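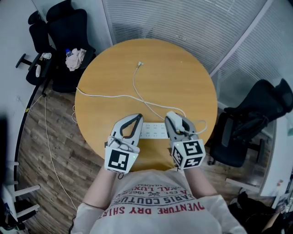

## Tampo redondo cor de mel: óleo ou verniz?

**marta_serrim**
Boa tarde a todos! Herdei uma mesa redonda de madeira, de tom alaranjado claro, e queria renovar-lhe o acabamento ainda em agosto, antes que a família volte a encher a casa. O senhor da loja aconselhou-me o óleo Grornik, mas a minha cunhada jura pelo verniz. O que fariam?

**tio_plaina**
Bem-vinda, Marta! Óleo, sem pensar duas vezes. Lixa até ao grão 300, duas demãos finas e paciência — muita paciência entre uma e outra. Uso o Grornik na minha há anos e, quando aparece uma mancha, trato só daquele bocadinho.

**Kozłowski**
Com todo o carinho, tio, discordo. Numa mesa de refeições, com copos e miúdos, o óleo dá trabalho a mais. Verniz mate da Stokstead e fica sossegada.

**tio_plaina**
E quando o verniz estalar, lixa tudo outra vez? Já passei por isso e não desejo a ninguém, amigo.

**Miłosz Domański**
Experimentem os dois por baixo do tampo, onde não se vê, e deixem secar bem antes de escolher. O verniz costuma escurecer um pouco os tons mel.

**marta_serrim**
Que boa ideia, Miłosz, obrigada! Vou testar no sábado que puder e depois conto.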